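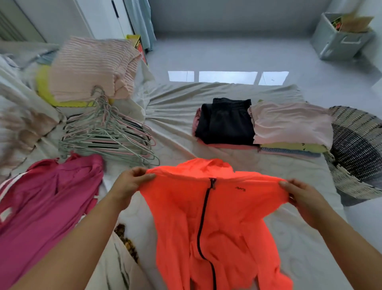 September
Posted by Lytvynenko

So, the budget. I've been putting this off for weeks, mostly because I wanted the answer to be "buy the big arm" and the spreadsheet kept saying something else.

We've got £521 left in the kit pot after the move to Ilport, and I'd had my eye on a second-hand Pindari gripper set at £98 a pair. Lovely things, soft fingertips, fine with shirts. But folding is mostly fabric that won't behave – thin crinkly jackets with hoods and zips, knits, trousers, all on a bed with hangers lying about – and I don't want to buy fingers before I know what they've got to pinch. A hood is a pig of a thing to hold level!

What I've pencilled in is one pair of grippers, a decent clamp stand, and 21 spare fingertip pads (they come in bags of seven, don't ask me why). Irnari quoted £15 for postage, which I grumbled about and then paid.

The big arm can wait until spring. I still need to measure the bed height against its reach, and find out whether it'll run off an ordinary wall socket or wants its own supply. If you've got one at home, please tell me how loud it is – the neighbours are already fed up with my drill.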